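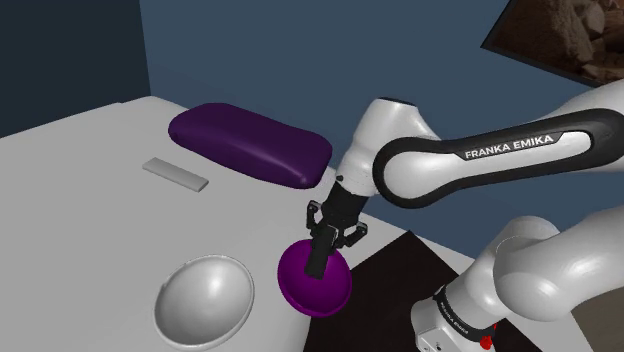

Flostow support, ticket 542
Site: Hekmont, packing room, Flomstead
Status: Open, waiting on customer
Subject: Arm stops mid-shift after changing over to bowls

First message

Hiya, me again from the packing room at Flomstead. The arm on line 3 keeps stopping when we change over to bowls. It does cushions fine all morning, then we load the bowl job and after a few goes it holds still and the panel says "grip check, error 39". I press resume, it thinks about it, and we get the same again. Nothing's been dropped so far, I should say! It just stops and waits for one of us to walk over.

I've done the usual: restarted Flostow, loaded the job again from the menu, wiped the fingers. No change after any of them. The late shift had it too, so it isn't just how I set things up.

My update, same day, after lunch

Thanks for the quick reply. You asked which grip setting we're on. It says "rim, narrow" in the job screen. I didn't pick that, it came over with the October update and I never thought to look (we'd been told to leave that page alone, and I'm the sort who does as I'm told with that page).

You also asked how often it happens. I sat with a brew and kept a tally on the back of a pick sheet: 6 stops between half one and the end of my shift. In the old days I'd have packed those bowls myself and been done with it, so you can imagine the comments from the bench.

My update, Tuesday

Right, changed it to "rim, wide" as you said and ran the bowls first thing. Much better, one stop before break and none after it. Then we went back to cushions and it picked those up as normal, so nothing's been upset there as far as I can tell.

Bit of a moan now, and feel free to pass it on to whoever at Verstraete writes the manual. When the arm came in, three of us moved off packing and onto what they call minding. I don't mind minding (sorry). My wrists are a lot happier and I've learnt more this year than in the last few put together. But when it stops, we get a number on a screen and have to ring round to find out what it means, and meanwhile the orders stack up and it's us who get asked why. If the panel said "check grip setting" in plain words I'd have sorted this on my own and you'd have had a quiet morning.

Also, could the people who mind it be told before an update goes in? Even a line on the login page would do. We only found out because the buttons had moved.

Still to answer, please

Can I save the wide setting inside the bowl job, or do I have to change it by hand at every changeover? The late shift want to know as well.

Is one stop in a morning normal, or should I keep tallying?

Please leave this open until I've seen it through a full late shift. I'll post the tally up here when I've got it.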